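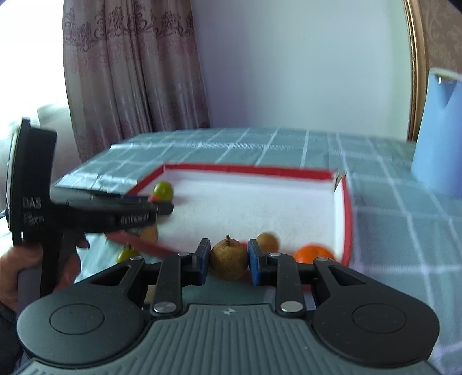
10th July

Moved the billing tables over to Zamine this morning. The old Jimari server had been choking on the nightly report for weeks. Export took 40 minutes, import took longer. Four indexes didn't come across and I built them by hand.

Checked 900 invoices against the old copy and found one bad date. Writes are at 4,000 a second now, good enough for the Barbosa office.

Irport still can't connect. Their driver is too old. Support contract runs until October, so I'll call them tomorrow.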